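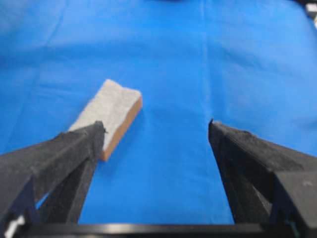
Wrist camera vs. overhead camera for soft objects, and is my gripper the problem?

Posted by mulerbench

I'm comparing two grippers on the same arm: a Muler two-finger with wedge fingertips and a Tuma parallel jaw that cost me $200 used. The test object is a kitchen sponge, gray scouring side up, on blue cloth. Both get the same wrist camera and the same controller.

My trouble is the approach. The arm comes down with the fingers open and the sponge off to the left of the gap, then closes on a generous helping of air. Out of 84 tries with the Muler, it missed to the same side on most of them. The Tuma misses too, but with less commitment. Do I need an overhead camera, or a different gripper, or a hobby?

skirkum_owner

Same side every time means calibration. Redo the hand-eye calibration with the camera bolted down as it is now, and take more poses than you think is polite. I did 6 the first time and got garbage. Also tilt the wrist between poses - if you only slide it around flat, the solver has very little to work with.

Check your tool center point while you're in there. If you swapped grippers and kept the old offset, you are steering the Muler with the Tuma's numbers. I did this for most of April.

I'd hold off on the overhead camera. It helps with finding the sponge, but the last couple of inches are exactly where the arm gets in its way.

gravelpit

just buy the Yáñez gripper. wide fingers, problem solved

tapeandzipties

The Yáñez lists at 2,175 where I am, so the problem solved would be having money.

Before any of that, turn the sponge. If it's lying diagonally and your wrist doesn't rotate to match, one fingertip lands on a corner and shoves it. Try it square to the fingers, then at an angle, and log the two separately. And iron the cloth, or at least pull it flat.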